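The Last Slice
Why small towns are falling for the pie auction again
October 2024

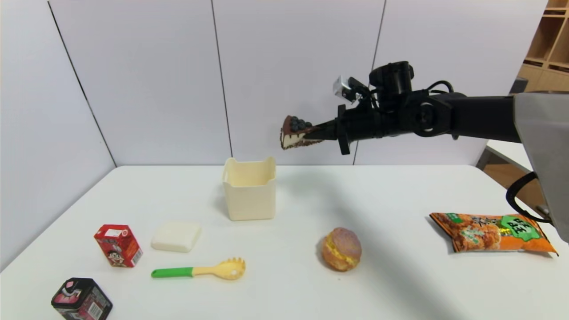
Start with the coffee. Always too weak, always free. Then the folding chairs, then the noise. By six the hall in Wullar is full and somebody is already arguing over a lemon meringue that hasn't come up yet.

Dessert auctions. Your grandmother went to them. Maybe met your grandfather at one. They faded out, mostly, when the bake sale took over (quicker, less shouting) and then the bake sale faded too. Now they're back. Wullar restarted its in February, Sivitz a few weeks later. Olivares never stopped and will tell you so.

The rules. You bake, you hand it in, it gets a number. Whole cakes and pies go under the hammer. Singles, meaning slices, go at the end, and that's where it gets silly. A whole pecan pie might go for 10 dollars early in the evening when folks are still being careful. Then the last slice of something everyone has been staring at for two hours goes for more than the pie.

"People get stubborn," says Pascual Bravo. He has called the Wullar auction every time it has run since the restart. Day job, he sells tires. Big voice, no microphone. "I don't push them. I just stop talking and look at the other guy."

The record so far is 244 dollars. For a coconut layer cake, plain white frosting, a bit lopsided. Two brothers bidding against each other. Neither of them likes coconut. The money went to the roof, same as all of it, and the cake went home with a niece.

I asked Bravo what sells. Tall, he said. Anything tall. Fruit on top does well, since the back rows can see it. Chocolate always. Cheesecake is a gamble, great if it holds up, sad if the hall is warm. Bundts go cheap and he thinks that's a crime.

Sivitz does it differently. Silent bids on slips of paper, soft music, tablecloths. Nice enough. I lasted an hour. You write your number down, you wander off, you come back and somebody has beaten you by a quarter. No faces. Bravo went once and bought a rhubarb pie by accident, he says, and ate the whole thing in the truck.

Olivares is the one to see if you only have one night. The bakers sit up front and have to say one sentence about what they made. Most say the name and sit right down again. One woman said "It's my sister's recipe and she doesnt know," and the room went nuts. Sold in under a minute.

There are worries. Health rules, for one, which change from county to county, so call before you plan anything. Cream fillings are out in Sivitz altogether. And the bakers are getting older, the same names on the tags every time. Wullar has tried a beginners' table, box mixes welcome, opening bid 2 dollars. Slow at first. Then a kid brought in a tray of burnt-edge brownies and his whole baseball team showed up to bid, in uniform, pooling there change.

What to bring, if you go. Cash, small bills. A carrier with a lid that shuts, I learned that one on the drive home. Your own fork. Sit near the middle, the front row gets looked at by Bravo and it's expensive.

Next one in Wullar runs at the Prendard Hall, the brick place behind the feed store. Doors at five thirty. Drop-off is at the side door, and put your name on the bottom of the plate if you want the plate back.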